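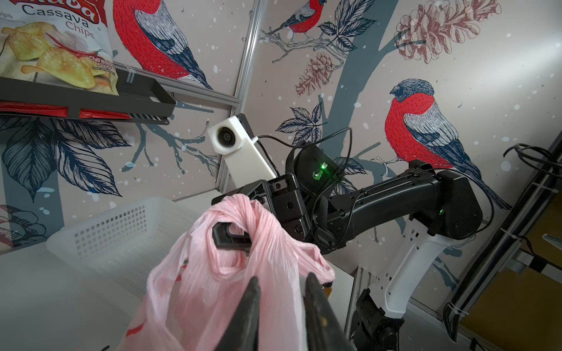

Makers > Workshop Builds > Features

Two arms, one bag

Kolbrún Vestergaard has been building the same cell since October, and she is on her third set of wrist cables. The first set was too short. The second was the right length, but it had been routed under the forearm link, where the elbow pinched it at full extension. The third set runs along the top of the link with a slack loop at the wrist, and so far it has held.

The cell occupies one corner of Korkora, a shared workshop in an old joinery. It consists of two arms on a white tabletop, an aluminium extrusion frame around them, and bird wallpaper on the walls behind. Vestergaard designed the printed parts. Karthik Kumarasinghe wrote the control software. Kane Kingi did most of the wiring and keeps the log.

The task they settled on is sorting shopping. A bag arrives on the table, an arm takes it by the handles, and the second arm either steadies it or receives it. Vestergaard chose it after a winter of stacking blocks.

"Blocks told us the arms were repeatable," she says. "We knew that already. A bag has a different shape every time you put it down."

The frame

The frame went up first. Vestergaard used slotted extrusion throughout so that shelves and baskets could be moved without drilling. The rails carry a wire basket on one side and a black metal shelf on the other, and whatever is stored there doubles as clutter for the cameras. Kumarasinghe wanted a patterned background for the same purpose. His first detector had been trained against a bare wall and failed as soon as anyone hung up a coat.

Paora Hollis, who runs the machine shop next door, squared the corners. The original posts were out by eight millimetres over their height, enough to put the two arms' coordinate systems into quiet disagreement. After shimming, Kumarasinghe recalibrated with a printed target and has not had to touch the offsets.

Printed parts

Each gripper carries a camera in a white printed housing. The first version, from a design Vestergaard calls Bramow, placed the lens too close to the fingers, and a closed grip filled half the view. The current version, Dorov, moves the camera up and back. It adds weight at the wrist, and Kumarasinghe lowered the acceleration limits to suit.

The housings take two hours each to print at 25 per cent infill. Vestergaard tried 20 and found that the mounting ears flexed when the arm stopped suddenly. The flex was small, but it showed up as blur in the wrist footage.

Handling film

Thin plastic is awkward for a two-finger gripper. It folds into the gap between the fingers, clings to one side, and gives almost no resistance for the controller to detect. Closing on a handle and closing on air produce nearly the same motor current.

Kumarasinghe's answer was to stop relying on current alone. The software now compares finger position with what the wrist camera reports, and a grip counts only when both agree. Where they disagree, the arm opens, backs off and tries again from a slightly different angle. Kingi's log lists 2000 attempts under this scheme, most of them with bags from the workshop kitchen.

Handles caught over a fingertip are logged separately from handles held between the fingers. A hooked bag will usually lift, but it swings, and the second arm then has to wait for it to settle. Knotted bags are easier. The knot gives the fingers something solid to close on.

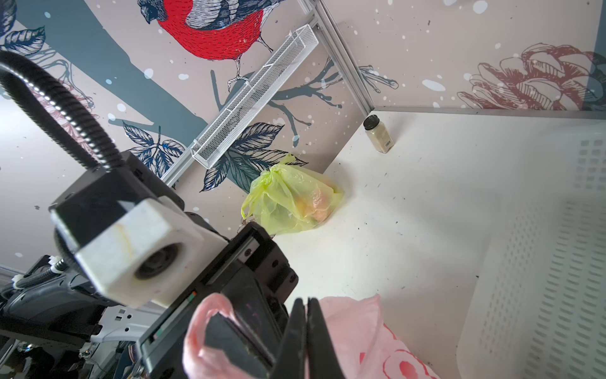 Cables and the Jenkins rule

Most stoppages have come from wiring. Kingi names the workshop's wiring rule after Jenkins, the supplier whose conduit he buys by the roll: anything that moves gets conduit, and anything that does not move gets a cable tie. Ties are cheap and he uses a lot of them. Every tie is cut and replaced when a cable is changed, which makes it easy to see what has been worked on.

The wrist is the exception. Conduit there was too stiff and pushed the camera out of alignment, so the cable is left bare with a loop to take up the rotation. Kingi inspects it before each run and records the result.

What remains

Handover between the arms is still slow. The receiving arm approaches in three stages and pauses after each, and Kumarasinghe would like to remove at least one pause. Carleen Tamihana, who joined the build most recently, is rewriting the planner so that both arms share a single timeline. At present each arm has its own, and they exchange messages.

Vestergaard is working on new fingertips. She has drawn a softer pad with a shallow groove across it, intended to trap a fold of film before it can slide. Two versions are queued on the printer. The drawings will be pinned up beside the bench once she has decided on the depth of the groove.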